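Mamorov: conjunto de frases sobre objetos domésticos em português
README, versão 3

O que é

Mamorov é uma coleção de frases curtas em português sobre coisas de casa: onde se guardam, como se chamam, a quem se emprestam, onde se perdem. Foi montada para estudar variação lexical entre Portugal e Brasil. Quem a descarregar à espera de um retrato fiel da língua falada vai ficar mal servido, e convém ler as secções seguintes antes de citar qualquer resultado.

Origem das frases

As frases foram escritas por 92 pessoas, a pedido, em resposta a uma pergunta aberta. Escrever a pedido não é falar. Há gente que, quando lhe pedem uma frase sobre chaves, produz uma frase de manual escolar ("As chaves estão em cima da mesa"), e o conjunto está cheio delas. Retirámos as repetições exatas e deixámos as quase repetições, porque não conseguimos chegar a acordo sobre o que era uma quase repetição.

A primeira versão, organizada por Corey Katene, incluía também frases recolhidas em fóruns. Foram todas retiradas. Não havia forma séria de saber de onde vinham os autores, e a etiqueta "Brasil" tinha sido atribuída, em muitos casos, só pela presença de "você".

Campos

id: identificador da frase
texto: a frase tal como foi escrita, com os erros
variante: pt, br ou incerta
objeto: o nome principal (chave, cesto, gancho, porta-chaves, chaveiro, etc.)
lugar: onde a frase situa o objeto, se o situa
anotador: iniciais de quem anotou
nota: texto livre, quase sempre vazio

O campo lugar é o mais fraco. "Pendurado" foi aceite como lugar por uma anotadora e recusado por outro, e a diferença nunca foi corrigida.

Cestos, ganchos e chaves
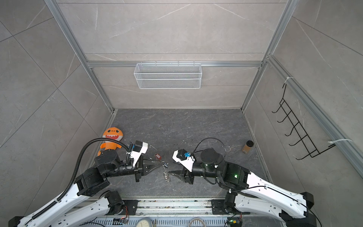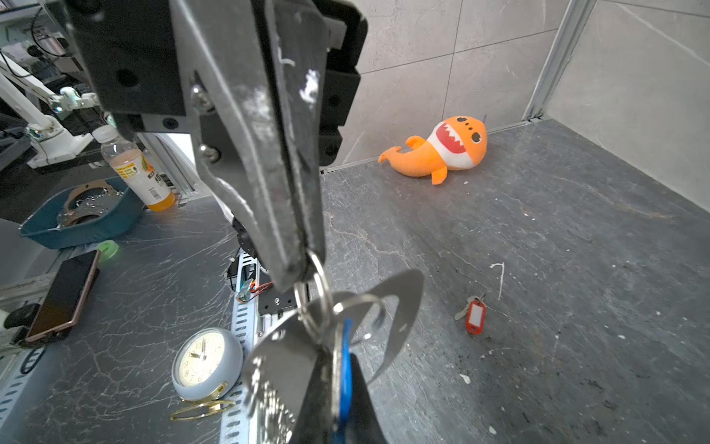 O par chaveiro / porta-chaves é o que mais aparece nos trabalhos feitos com Mamorov e é também o que menos prova. A distribuição parece limpíssima: "porta-chaves" em Portugal, "chaveiro" no Brasil. Só que as instruções da versão portuguesa traziam "porta-chaves" escrito no próprio exemplo. Tamsin Pryor avisou disto em maio, antes da publicação, e o exemplo ficou na mesma. Enquanto não houver uma recolha nova, qualquer percentagem tirada deste par mede sobretudo a obediência dos participantes.

Com "cesto" e "cesta" o problema é outro. Usam-se os dois nos dois países, com sentidos que mudam de família para família, e 144 frases acabaram como incertas.

Anotação

Cada frase foi vista por Noeline Tomoana ou por Dagim Tufa. Por ambos, só uma parte pequena, escolhida sem grande método. O valor de concordância que circulava na versão 2 foi retirado deste documento: estava calculado sobre as frases fáceis.

Usos desaconselhados

Não usar para identificar a origem de uma pessoa a partir do que escreve. Já nos pediram isso duas vezes e a resposta foi a mesma. Não usar para afirmar nada sobre Angola, Moçambique ou Cabo Verde, que não estão representados. Como material de aula serve, com um professor que desconfie dele.

Comparação com Brasa

Brasa tem mais frases e uma documentação mais bonita. Não explica como atribuiu a variante. Juntar os dois conjuntos sem voltar a anotar tudo é má ideia, e o guião de fusão que acompanhava a versão 2 foi apagado.

Alterações

Versão 3: retiradas as frases de fóruns; acrescentado o campo nota; corrigidos 5 identificadores duplicados.
Versão 2: variante "incerta" introduzida.

Contacto

Erros e queixas para Booker Tran, de preferência com o id da frase.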